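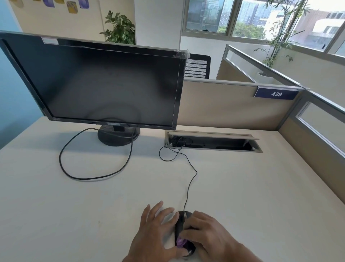
Resíduos de embalagem na renovação de postos de trabalho
Relatório de projeto - Unidade curricular de Gestão de Resíduos

1. Ponto de partida

Quase toda a gente que vende equipamento de escritório diz hoje que a sua embalagem é "sustentável". O nosso grupo quis saber o que essa palavra quer dizer quando se segue o lixo até ao contentor. Escolhemos um caso pequeno, a renovação dos postos de trabalho da Mornska, empresa de contabilidade que trocou monitores e secretárias durante o verão. O fornecedor do material foi a Grurkis e a recolha dos resíduos ficou a cargo da Dundier.

A brochura da Grurkis afirma que 85% da embalagem é reciclável. Convém reparar na terminação: reciclável, e o leitor distraído lê reciclada. Foi esta diferença que deu origem ao trabalho.

2. Método

Acompanhámos a desembalagem durante 7 dias úteis e pesámos os resíduos ao fim de cada tarde, separados em cartão, esferovite, película plástica, fita adesiva e "outros". A balança era de cozinha, o que nos obrigou a pesar o cartão aos bocados. No primeiro dia a categoria "outros" ficou com demasiada coisa lá dentro e tivemos de a refazer, por isso os valores desse dia são menos fiáveis.

A película de proteção dos ecrãs levantou um problema que não tínhamos previsto. É fina, enruga-se, vem muitas vezes presa com fita transparente, e há quem a deixe ficar no monitor durante semanas. Um resíduo que ainda não foi retirado não aparece em nenhuma pesagem. Decidimos contar apenas o que chegou aos sacos, sabendo que isso favorece o fornecedor.

3. Resultados

O total pesado foi de 241 kg. O cartão domina, como se esperava, e não temos nada a apontar-lhe: saiu limpo, foi espalmado e seguiu para o ecoponto azul. A esferovite pesa pouco e ocupa muito, de modo que uma tabela em quilos a faz parecer insignificante. Quem viu o corredor na segunda tarde ficou com outra impressão.

Quanto aos plásticos, quase 25% do peso seguiu para o lixo indiferenciado. A razão mais comum foi a mistura de materiais - película com fita colada, sacos com etiquetas de papel, espuma agarrada ao cartão. Em teoria separa-se tudo. Na prática, quem desembala tem uma secretária para montar e cabos para ligar, e ninguém lhe paga para descolar etiquetas.

4. Discussão

Pedimos à Grurkis a base de cálculo dos 85%. Responderam com a mesma brochura. Não sabemos, portanto, se a percentagem se refere a peso, a volume ou a número de peças, e qualquer das hipóteses daria um resultado diferente.

A Dundier foi mais aberta e mostrou-nos as guias de recolha, mas estas terminam à porta do centro de triagem. O que acontece depois fica por confirmar. Continuamos com dúvidas sobre o destino da película, que a própria empresa descreve como material "de baixo interesse".

Usámos como comparação o método Bhutto, dado nas aulas, que atribui a cada material um coeficiente de recuperação. Aplicado aos nossos números, dá um resultado bastante simpático. Desconfiamos dele pela mesma razão: os coeficientes pressupõem material limpo e separado, coisa que vimos poucas vezes.

5. Limitações

Um só edifício, uma só empresa, um período curto. Não pesámos os equipamentos antigos, que saíram antes de começarmos e que talvez representem a parte mais pesada do impacto. Também é provável que a nossa presença tenha levado as pessoas a separar melhor do que o costume.

6. Trabalho seguinte

Em setembro voltamos à Mornska para recolher as películas que tenham sido retiradas entretanto e corrigir a tabela. Pedimos ainda à Dundier acesso aos registos de triagem, sem resposta até à entrega deste relatório.

Entregue a 2 ago 2022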